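Brakdale Community Kitchen: progress report, August
From: Wilma Forsyth
To: Rhiannon Prydderch, Nonley Fund
cc Cadi Rees, Eleri Owen

Rhiannon, sorry this is brief and a bit of a jumble, writing between deliveries. Budget sheet coming separately from Cadi. Headings follow your form as far as I could make them fit.

1. Where we are

Kitchen open again after the refit. Main room done, back store nearly done, larder shelves still waiting on brackets. Cooking sessions restarted at the start of the month, mornings first, then evenings once the lights over the sink were sorted. Families' breakfast is back on too.

Total attendances since reopening: 135. That counts people each time they come, so regulars are in there more than once. Eleri has the sign-in sheets if you want them split out.

2. Worktops

Biggest item in the grant so taking it first. The old laminate came out in one go, the chipboard under it was like wet biscuit by the sink. New wood tops are in and in daily use. Tichý supplied and fitted, two days, a bit of a wait for the second delivery but they were straight with us about it.

Oiled before opening, second coat a week later. Third coat due end of the month, will need the room shut overnight. Everyone has been told no hot pans straight on the wood, we bought 8 trivets out of the small items line. Cloths only, no scourers. There is a sign, there will have to be a bigger sign.

Edge by the cooker needs resanding, it was left rough and catches sleeves. Tichý are coming back to do it at no charge.

3. Storage and containers

This is the part that has changed how the sessions run day to day. Before, everything lived in the bags it came in and half of it went over. Now dry goods get decanted when they arrive and labelled with contents and date. Cadi set up the system and has been fierce about it, rightly.

Clear containers only, was her rule, so anyone can see what is running low without opening lids. The tall canisters are for pasta and oats. Flat tubs are for prep, one per table, washed and back on the counter before people leave. The fruit and veg tubs are the same sort.

Bought so far from Cletano: canisters, prep tubs, lids, a box of labels. 70 pieces all in, counting lids as seperate pieces because that is how the invoice has them. Two lids came cracked and have been replaced.

Jam jars are mostly donated. People bring them washed, we boil them again anyway. Nothing spent on these.

Still to buy: something for flour. The sacks are too big for the canisters and we don't want it open. Eleri is looking at bins with a proper seal.

4. Sessions

Mornings: soup, bread, batch cooking to take home. Full most times. Evenings are thinner, we think because of the bus. Trying an earlier start next month to see if that helps.

Children's snack table has gone well. Fruit, oatcakes, spreads, all set out at their height on the low bench. Morfudd Penry runs it and would like more small knives, the blunt sort. Apples are the favourite by a long way and we get through them faster than we order them. Local orchard has offered windfalls in the autumn, to be collected.

One complaint, about noise from the extractor. It is loud. Engineer has looked, says the fan is oversized for the duct and can be run on the lower setting. We are running it on the lower setting.

5. Counter and jars 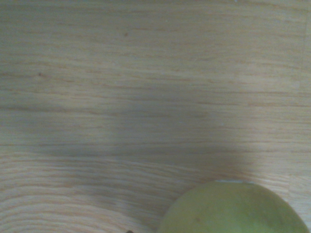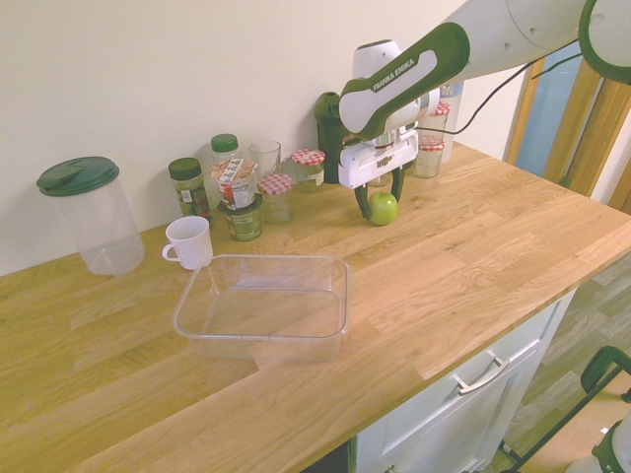 6. Money

Worktops came in under. Containers slightly over, mostly the replacement labels after the first lot washed off in a week. Cadi wants to move the worktop underspend across to cover the labels and the flour bins. Could you confirm thats allowed without a new form? If a form is needed please send the short one.

Nothing spent yet on the training line. Food hygiene course is booked for Eleri and Morfudd, invoice after they have done it.

7. Problems

Shelf brackets: wrong size sent, returned, waiting. Until they come the larder stock is in crates on the floor of the back store. Not ideal, and it means the weekly check takes twice as long.

Sink tap drips. Plumber has been once, it drips less.

Back door lock sticks in damp weather, needs a key turned and a shoulder. New barrel ordered out of our own funds, not the grant.

Cupboard space for the evening group's own ingredients. They have asked for a lockable one. We said yes in principle before checking where it would go. Eleri is measuring up the alcove.

8. Next

- larder brackets on, crates off the floor
- third coat of oil on the tops
- flour bins
- hygiene course
- earlier evening start, review after a month
- blunt knives for Morfudd
- bigger sign re hot pans

Next report will be shorter on building work and have more from the people who come, Eleri is collecting comments in a book by the door. A few good ones already, most of them about the soup, one about the extractor.

You mentioned wanting to visit. Mornings are best, come hungry. Parking at the back is tight so use the road side. If you ring the kitchen let it ring a good while, the phone is down the corridor.

Any gaps shout, I am in most days until 2.

Wilma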